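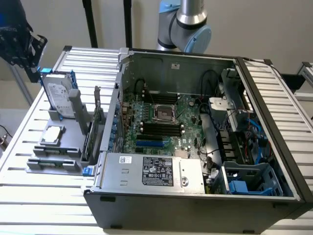 그림 6. 작업 셀. 눕혀 놓은 데스크톱 본체와 그 왼쪽의 부품 트레이.

5. 고장 사례 분석

5.1 개요

Ferport 셀에서 5월 한 달 동안 수행한 조립 동작은 모두 1,351회이며, 이 가운데 CPU 안착 동작이 718회이다. 나머지는 메모리, 확장 카드, 하드디스크의 파지와 이송이다. CPU 안착에서는 45회의 이상이 기록되었다. 대부분은 힘 임계값 초과로 제어기가 스스로 정지한 경우였고 부품 손상은 없었다. 문제가 된 것은 정지 없이 다음 단계로 넘어간 7회이다. 이 절에서는 이 7회를 중심으로 원인을 정리하고, 하드디스크 파지에서 나타난 별개의 문제를 5.3절에서 다룬다.

로그는 작업 계획기 Abella와 힘 제어기 Driltari 양쪽에서 수집하였다. 두 로그의 시각은 동일한 클럭에 맞추었으나 초기 기록 일부에서 어긋남이 확인되어, 해당 구간은 그리퍼 개폐 신호를 기준으로 다시 정렬하였다.

5.2 CPU 안착 중 미검출 오정렬

CPU는 양쪽 모서리를 두 손가락으로 눌러 수평으로 잡은 상태에서 열린 소켓 위로 이송된다. 이 자세에서는 손가락이 닿는 방향의 위치는 잘 구속되지만, 그와 직교하는 방향의 미끄러짐은 마찰에만 의존한다. 미검출 7회 모두 이 직교 방향으로 기판이 밀린 상태에서 하강이 시작되었다.

Driltari의 접촉 판정은 수직 방향 힘의 상승만을 사용한다. 기판 한쪽이 소켓 테두리에 먼저 걸리면 수직력은 정상 안착과 비슷한 곡선을 그리고, 제어기는 이를 안착 완료로 해석한다. 이후 그리퍼가 열리면 CPU는 기울어진 채 소켓에 남는다. Abella는 개방 신호만 받으면 다음 동작을 예약하므로 계획 단계에서도 오류가 걸러지지 않았다. 소켓 내부의 접촉 핀은 작은 횡력에도 휘기 때문에, 이 상태에서 레버를 닫으면 메인보드를 교체해야 할 수 있다. 실제로 레버를 닫기 전에 작업자가 비상정지를 누른 사례가 있었다.

손목 카메라 영상은 실험 당시 기록용으로만 저장되었고 판정에는 쓰이지 않았다. 사후에 영상을 검토한 결과, 하강 직전의 화면에서 CPU 윗면과 소켓 프레임의 상대 각도를 추정할 수 있었다. 다만 금속 덮개의 반사가 강한 화면에서는 윤곽 추출이 실패하는 경우가 있어, 각도 추정만으로 하강을 허가하는 방식은 채택하지 않았다.
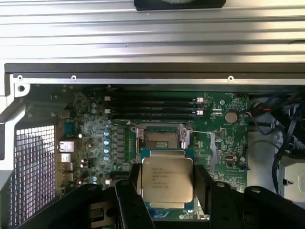 5.3 하드디스크 파지 불안정

하드디스크는 Clarkitz 픽스처에 세워진 상태로 공급되며, 그리퍼는 위에서 접근하여 드라이브 상단을 잡는다(그림 7). 파지점이 무게중심보다 높아 이송 중 급가속이 있으면 드라이브가 손끝을 축으로 흔들린다. 또한 손끝 옆에는 파란색 플라스틱 캐디 부품이 있어, 접근 위치가 조금만 어긋나도 손가락이 금속면 대신 캐디를 누르게 된다. 플라스틱이 먼저 변형되면 파지력은 목표값에 도달하지만 드라이브 자체는 충분히 고정되지 않는다.
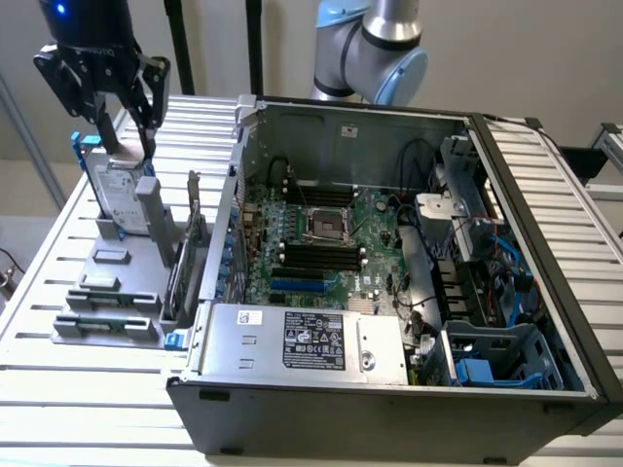
그림 7. 픽스처에 세워진 하드디스크의 상단에 위치한 두 손가락 그리퍼.

파지력을 높이는 방법은 캐디 파손 우려로 제외하였다. 대신 닫힘이 끝난 시점의 손가락 간격을 드라이브 두께와 비교하고, 허용 범위를 벗어나면 손가락을 열고 상승하여 재접근하도록 하였다. 이송 구간의 가속도 상한도 낮추었다.

5.4 안전 조치

수정된 제어 절차는 2021-08-09부터 적용하였다. CPU 안착 후에는 그리퍼를 열기 전에 수평 두 방향으로 미소 변위를 주어 횡방향 강성을 확인하며, 어느 한쪽이라도 기준에 미달하면 Driltari가 현재 자세를 유지한 채 정지한다. 이때 자동 복귀는 허용하지 않고 작업자가 상태를 확인한 뒤 수동으로 재개한다. 레버 닫힘 동작은 별도의 승인 신호가 있어야 시작된다.

정지 상태에서 그리퍼 전원을 차단하면 손가락 힘이 풀려 CPU가 소켓 위로 떨어질 수 있다. 따라서 비상정지 회로는 팔의 구동 전원만 차단하고 그리퍼의 파지 전원은 유지하도록 분리하였다. 정전 시의 거동은 본 연구에서 시험하지 않았다.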